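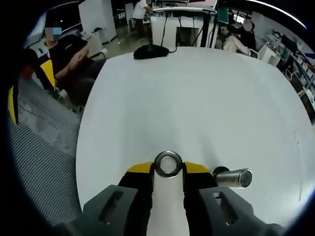 White work table, intake area.

About Stoleck Textile Testing

Stoleck is an independent laboratory for woven and knitted fabrics. We test for tensile strength, tear strength, seam slippage, abrasion, pilling, colorfastness and dimensional change after laundering. Clients are mills, garment makers, upholstery suppliers and importers. We do not manufacture, finish or sell fabric.

Facilities

The laboratory occupies a single floor in Vistby, with 1,382 square meters of usable space. Conditioning and physical testing share one climate-controlled area held at 20 °C and 65 percent relative humidity. Wet work (washing, perspiration, water and rubbing fastness) is done in a separate section with its own drainage and water softening. Specimens are conditioned for at least 24 hours before physical tests unless the method states otherwise.

A second site, Girner, handles flammability only. Samples for flammability should still be addressed to Vistby, where they are logged and forwarded.

Staff and capacity

We employ 23 people, most of them bench technicians. Each technician is qualified by method and requalified every October. In the last full year we issued 3,952 test reports. The current method list has 46 entries and is sent on request.

Ownership

Stoleck began as the quality department of the Andreadis weaving mill and became a separate company when the mill closed. It is owned by its employees. No client holds shares in the laboratory.

How samples are handled

Fabric should arrive rolled or loosely folded, with the warp direction marked. Minimum sample size for a standard physical package is two meters at full width. Selvages should be left on. Each sample receives a number at intake, and cut specimens carry that number through to the report. Remnants are kept for six months and then recycled; return shipping can be arranged at the client's cost.

Standard turnaround is seven working days from intake. Abrasion tests to high cycle counts may take longer, and the expected date is given on the order confirmation. Reports are issued as PDF in English. Measurement uncertainty is stated where the method allows it.

Last updated: December 25, 2024

Contact | © Stoleck Textile Testing, Vistby | Back to top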